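Mimereck Shared Workspace: Refreshment Point Progress Report
Submitted 6/13/18 to the Ernlow small grants desk
Prepared by Sigrún Hedegaard

We're into the second stretch of the grant now, and I'm so pleased with how the drinks corner is coming along! In February the fourth floor had no cold storage at all. People brought a warm can from home or walked down to the machine at street level, and plenty of them just went without.

Spending to date is $516, which covers the mini fridge, the first stock of drinks and the extra shelf we ordered after it arrived. That leaves us $46 under what we had planned for this stage. I'd like to carry the money over to the summer months, when we expect the fridge to work a good deal harder (and so will whoever fills it).

We tried two places before settling. The first was next to the printer, where the door opened straight into people's knees. The fridge now sits up on the dark wood by the curved brick wall, close to the desks, and the door has all the room it needs to swing to the right. Cans and bottles share the inside, with a wire shelf between the levels, and the big water jug has its own spot just beyond on the white counter or cart.

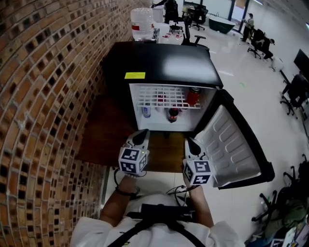
Preben Stougaard wrote back on the draft that he would like to see a bottom level kept for taller bottles only, and asked whether the 20 people on the late shift are getting their share, as the good stuff tends to be gone by four. Fair point on both. We've moved restocking from morning to just after lunch, and I'll ask the late shift directly how that is going before the next report.

The Llanos team upstairs has asked to join in too - they would add 40 people, so we'd need a second fridge before saying yes. I have a price from Elter and will send it on separately.

Still to do: a wipe-down schedule, a proper sign about labeling your own food, and a recycling bin that is close enough for people to use. The bin comes first.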